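Bandara 项目图集:积木任务的遥操作示教

发布日期:2026年9月15日
整理:Darlene Cloutier

本页收录 Bandara 项目桌面示教环节的部分画面。任务对象为彩色小方块,操作员通过主臂遥控从臂,逐条录制轨迹,供模仿学习使用。录制端软件为 Joda,数据清洗与切分由 Mallo 完成。现有轨迹1,000条,其中300条留作验证集,不参与训练。单条上限66秒,超时自动截断,截断的轨迹不入库。

一、腕部视角

示教时操作员以腕部画面为主要参考。夹爪张开后,先确认目标方块落在两指之间,再下降;手指内侧的浅绿色软垫为接触面。方块成列时,前方方块容易被夹爪本体遮挡,进给须放慢,必要时先抬高重新对位。腕部相机与关节角同步记录,时间戳以主控机为准。

绿、蓝、红三块成列,位于两指之间,偏右侧手指;红块下部被夹爪遮住。
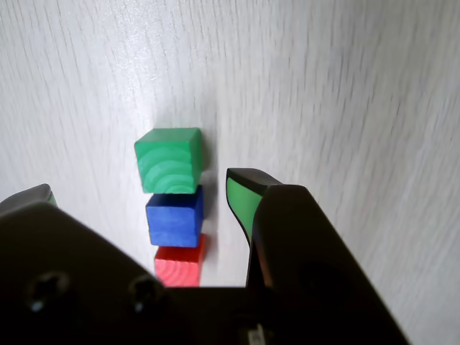 二、外部视角

外部视角用于复核方块间距和机械臂姿态,也用于标注每条轨迹的起止点。Chaminda Sultana 负责标注规则,现行版本自3月起使用,要点如下:

起点:夹爪离开初始位、开始向方块移动的第一帧。
终点:方块放定、手指完全松开后的第一帧。
作废:方块翻倒、线缆进入抓取区,或操作员中途松开主臂。
重录:沿用原编号,末尾加字母 R,原文件保留。

腕部画面与外部画面分开存放,文件夹以轨迹编号命名。两路画面帧数不一致时,以外部视角为准重新对齐,并在日志中写明丢帧位置。

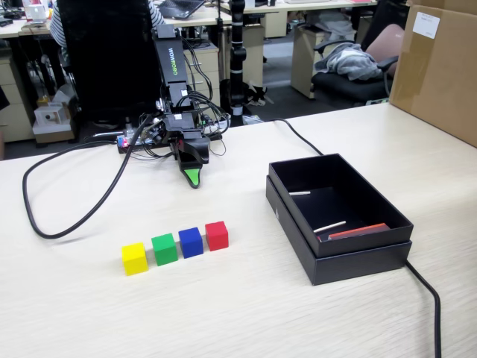

图2 外部视角:黄、绿、蓝、红方块斜向排列,夹爪悬于桌面上方,右侧为敞口黑盒。

三、数据索取

合作单位可向 Kondon 数据组申请样例包,内含两路视频、关节角序列和标注表。申请时请写明用途及所需轨迹编号范围,关节角默认以弧度给出。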